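Opinion | Local Elections

Kondley doesn't need a runoff

So the council wants to bring back the runoff. Again. Caroline Makori put the motion in for January and the argument is the same one we heard last time — a mayor who wins with a third of the vote has no mandate, so make everybody come back four weeks later and do it over.

I was at the last one. Worked the table at the Dastia Road precinct from open to close. First round, 400 people through the door. Runoff, 200. Half! And those 200 got to overrule the 400, if you want to be blunt about it, which I do.

Who stayed home? Shift workers. Parents with no sitter. Renters who had moved across the line to Kondedwood in the meantime and couldn't vote here anymore. The people who came back were the ones who always come back, and I say that as one of them. I like my neighbors. I don't think we should get to pick the mayor by ourselves.

Makori says a second round gives voters time to think. Maybe. What I saw was 28 days of mailers. Ugly ones. My recycling bin was full of them and I couldn't tell you one new thing I learned about either candidate.

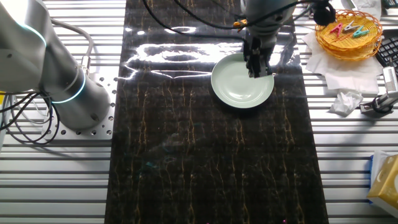 A robot arm on its mounting plate, cyan rings lit.

There's a cheaper way and everyone on the council knows it. Let people rank. First choice, second choice, done, go home. Mwanahawa Mussa has been pushing this at meetings for years and gets three minutes at the microphone every time and a polite thank you. Her plan fits on one sheet of paper. I've read it. It makes sense.

Is it perfect, no. Some ballots run out of choices before the last count. Results can take longer and people get twitchy when they don't have a name by bedtime. I get that. But waiting a few days for a count is a smaller ask then a whole second election, with a second set of poll workers and a second day off work nobody is paying for.

And the confusion argument, please. We rank things constantly. Pizza place is closed, you go to the other one. My mother ranked five names for the Aoun library board on a mail ballot and it took her as long as the coffee took.

What bugs me most is the timing. The motion was added to the agenda less than 24 hours before the work session. No draft language, no cost estimate, just a title. If the runoff is such a great idea, let us read it first. Put the two plans side by side, hold a real hearing in the evening when people can come, and let voters decide it on the regular November ballot with everthing else.

Until then I'd ask the council to vote no. Call your member. Mine picks up before 9 in the morning, try yours.

Filed under: Opinion, City Council, Voting

Contact us | Letters to the editor | © Kondley local news, all rights reserved | Back to top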